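Notebook — fall season viewing project, entry for September

Screener notes, first batch. Watched the pilots in the order the network sent them, not the order they air.

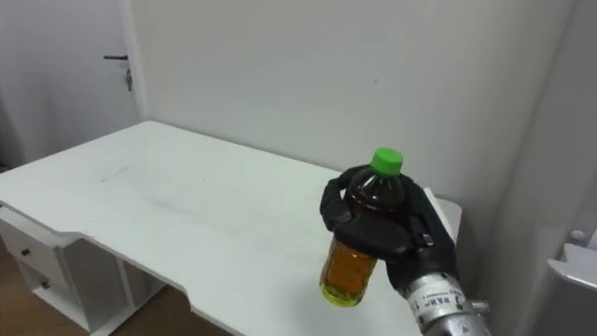 Started with Cusberg, the hour-long legal drama. Pilot runs long and the last act feels like it was cut from a second episode. The lead's sister is set up in the cold open and then gone until the final shot. Scored it 3 out of 5 on the sheet. I would watch one more before changing that.

Girstead next. Small-town mystery, single camera, slow. Good sound work, bad wigs. The mayor's office set is the same one they used for the bank show two years ago, with the stairs moved. I marked every act break by the clock on the player so we can compare against the aired version with ads. Act two is too short. If they trim anything for broadcast I hope it comes out of the dinner.

Scored it 4. I went back and forth and left it there.

Szulc is the family comedy, named for the family. Half hour, laugh track, or a live audience that laughs like one. The father gets all the jokes and the grandmother gets all the good ones. Opening titles are 23 seconds, long for a half hour now. No score yet — I had the volume low for the first part and missed lines. Redo this one with headphones.

Clellar is the science fiction one, set in 2070. Did not finish. The screener froze in the second act and would not pick up again from the same spot. Asked for a new link. What I saw was mostly people explaining the city to each other in elevators. The trailer gave away the twist with the brother, so whoever scores this should skip the trailer if they can.

Score sheet problems:

The "premise" and "hook" columns are getting the same number from everyone. Merge them or write down what the difference is. I have been using hook for the first scene only.

We still have no column for a pilot that is obviously going to be a different show by week two. Girstead is one. Cusberg might be. I put a P in the margin for now.

Old sheets from spring use the ten-point scale. Do not average them in with these. I did it once and Cusberg's time slot came out looking like a disaster.

To do:
Rewatch Szulc, headphones
Clellar from the start when the new link comes
Type up act break times for Girstead
Check whether the Cusberg trailer uses anything that isn't in the pilot — I think the courthouse steps are from later

Midseason shows go on their own page. No screeners for those yet, only loglines.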